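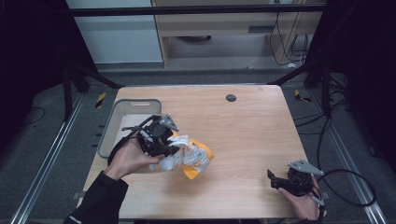 Clearing a desk at the end of the day

Snack wrappers, crumbs and cables are what make a work table unpleasant by the end of the week. Most of it can be dealt with in a few minutes each evening, before you switch the lamp off.

Wrappers and packets

Pick up the rubbish before you touch anything else. Crisp and biscuit packets weigh next to nothing and slide off the table as soon as you start wiping. Tip the crumbs into the bin first, then flatten the packet, fold it lengthways into a strip and tie a loose knot in it. A knotted packet stays small and doesn't spring open in the bin. Check with your council whether soft plastic goes in the recycling where you live. Ours doesn't take it, so we save it in a carrier bag and drop it at the supermarket.

If a packet still has something in it, roll the top down and use a clothes peg. Put it back in the kitchen.

One tray for the loose things

A shallow plastic tray with a handle slot is worth having on any table that gets used for more than one job. Everything without a home goes in it: pens, tape, chargers, post. When you need the table, lift the whole tray off. Empty it once a week. I do mine on a Tuesday, when the bins go out.

Don't buy a deep one. Things sink to the bottom and stay there. I bought a deep box from Norlow and it now holds potatoes.

Wash plastic trays in warm water with a drop of washing-up liquid. For sticky rings left by cups, lay a wet cloth over the mark for ten minutes and it will wipe off.

Wiping a light wood top

Pale wood shows every mark, and coffee is the worst. Sweep the crumbs into your hand with a dry cloth, then go over the surface with a damp one, well wrung out, following the grain. Dry it straight afterwards with a tea towel. Keep scouring pads and cream cleaner away from it.

If the top has a round cable hole, crumbs will collect round the rim. An old toothbrush gets them out. Hold a sheet of paper underneath or they end up on the carpet.

Cables

Cables hanging down behind a desk catch dust and the hoover. Gather them with a strip of hook-and-loop tape every foot or so, leaving enough slack to pull the desk out. Keep the power strip where you can reach the switch.

Oanh Khương wrote in to suggest labelling each plug with a bread bag tag. Write on it in biro before you clip it on.

Carpet under the desk

Do the floor last. Use the narrow nozzle along the legs and any metal rails, then the wide head over the rest. Dark grey carpet hides crumbs well, so go over it even if it looks clean.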